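Reading a Room: Notes for Session 3
Kilgate Community Learning – Home Interiors for Beginners
Notes by Harriet Whitfield

Last session we looked at floor plans, and I know a few of you found the measuring a bit of a slog. This time we get to the good part: furniture you can live with, and how the pieces talk to each other when you put them close together. Bring your sketchbook again, and a soft pencil if you have one.

The dining corner

I love dining corners. They are the hardest-working spots in most homes, and people apologise for them constantly! The table gets used for breakfast, tax, school projects and jigsaws, and then somebody wants to eat at it. My favourite ones back onto something: a window, a dresser, a bookshelf. It means you sit with a bit of life behind you, and whoever is across the table has something to look at besides your face.

The trick is in the gap. If the shelf is tall and the table is close, you need enough room to push the chair out and stand up without bumping your elbows. I work on 800 mm between the table edge and whatever is behind the chair. You can get away with 700 mm if the person sitting there is patient and the shelf has no doors that open outwards. Radymyr Hrynyshyn, who took this course before I did, used to make us test it with masking tape on the floor, and I still do it that way. Tape down the shelf line, tape down the table line, put a chair in and try getting up with a mug in your hand.

Colour of timber

You don't have to match your timbers. I'll say it again in class because I always get asked. A light chair in front of a honey-coloured shelf works beautifully, as the two are near enough in warmth to sit together and far enough apart that you can still read the shape of the chair. Where people come unstuck is with two browns that nearly match. Those look like a mistake, and a cloth on the table is the quickest rescue I know.

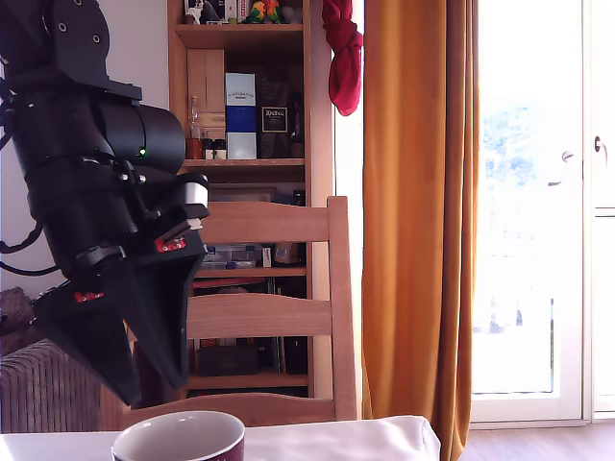 White cloths get a bad name for showing stains, but they bounce a lot of light up into a dim corner and they make ordinary crockery look wonderful. Put one dark mug on a white cloth and you'll see what I mean – maroon, navy, bottle green, anything with some depth to it. Don't iron the cloth to within an inch of its life either. A few soft bunches at the end are fine, and it will look like people eat there.

Slatted backs

Ladder-back chairs deserve a whole session. The slats let you see through to whatever is behind, so the chair takes up much less room to the eye than a solid back would. In a small room that is worth a great deal. Orysia Kushnir will bring in a pair from her own kitchen so we can draw them. When you draw, try doing the gaps first and leave the slats for last. It feels backwards for five minutes and then it clicks.

If you are buying second-hand, grab the top rail and give it a gentle wiggle. A little movement can be glued. A lot of movement usually means the joints at the seat have gone too, and that's a bigger job.

What goes on the shelf

Now for the fun bit. Shelves near a table should have some silliness on them. A pair of parrot figurines in green, yellow and orange will do more for a plain wooden shelf than a row of beige vases ever could. Keep pairs together, perched side by side, and give them a bit of space. Put the colour up high where it won't be knocked, and the plainer things lower down.

Boxes are fine too. We all own boxes. Stand the tall ones upright with their nicest side facing out, and treat bands of colour on the packaging as part of your scheme. Marta Yurchenko keeps her puzzles this way, and her blue ones look terrific against the wood.

One practical note: tall bookshelves should be fixed to the wall, every time, even if they feel steady. Bohdana Didenko will show us the brackets and the right plugs for plaster in the second half.

To do before next session

Choose one corner where you sit down to eat or drink something. Sit in each seat and write down the first three things your eye lands on.

Measure the gap behind the chair, with the chair tucked in.

Take one thing off the nearest shelf and put one brighter thing in its place. Leave it for a few days before you decide.

Sketch the chair, gaps first. Rough is fine.

Tea is at 10.30 as usual, and please bring your own mug – dark ones especially welcome.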